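Money that you put away for later is called savings. Many people keep their savings in a bank or a building society. This page explains what happens to money after it has been paid in, and why the bank gives a little extra back. It has been written by the Learning Service of the Juhl Savings Society for readers aged eight to eleven.

## What is interest?

When you pay money into a savings account, the bank does not put your coins in a box with your name on it. It lends much of the money to other people, who may want to buy a house or open a shop. Those people pay the bank for the loan. The bank then pays you a share for letting it use your money. The payment you receive is called **interest**.

Interest is worked out as a **per cent**, which means "out of every hundred". If an account pays 6 per cent a year, you receive £6 for every £100 that you leave in the account for one year.

## Yaw's account

Yaw Aryee opens an account that pays 6 per cent a year. He pays in £100 and leaves it there.

| | Money in the account |
|---|---|
| At the start | £100.00 |
| After one year | £106.00 |
| After two years | £112.36 |
| After three years | £119.10 |

Look closely at the second year. Yaw received £6.36, although he had not paid in any more money. The extra 36p is interest on the £6 he was given in the first year. Interest that is paid on earlier interest is called **compound interest**. In the third year the amount has been rounded to the nearest penny.

The rate is not the same in every account, and it can change. Before opening an account, a grown-up should read the rate with you and check whether it is fixed.

## Can I take my money out?

This depends on the kind of account.

- An **easy access account** lets you take money out when you need it.
- A **notice account** asks you to tell the bank first and then wait.
- A **fixed-term account** keeps the money until an agreed date. It often pays a higher rate.

## Why prices matter too

Prices tend to rise over time. This is called **inflation**. Suppose a toy costs £22 today and prices go up by 5 per cent in a year. The toy would then cost £23.10. If your £22 had earned less than £1.10 in interest, it would no longer be enough to buy the toy.

For this reason, savers look at two numbers together: the rate of interest and the rate of inflation. When interest is the higher of the two, your savings can buy more than before. When inflation is higher, they can buy less, even though the amount in the account has gone up. 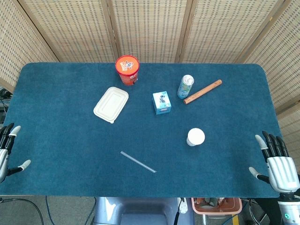
*Everyday items on a table. The prices of goods in the shops can change from year to year.*

## Try it yourself

Ask a grown-up to help you with these sums.

1. Halvard saves £50 at 6 per cent a year. How much interest does he receive after one year?
2. A game costs £20. Prices rise by 5 per cent. What is the new price?

## Words to remember

**Savings:** money kept for later.

**Interest:** money paid to you for leaving your savings in an account.

**Inflation:** a general rise in prices.

Answers to the sums: £3; £21.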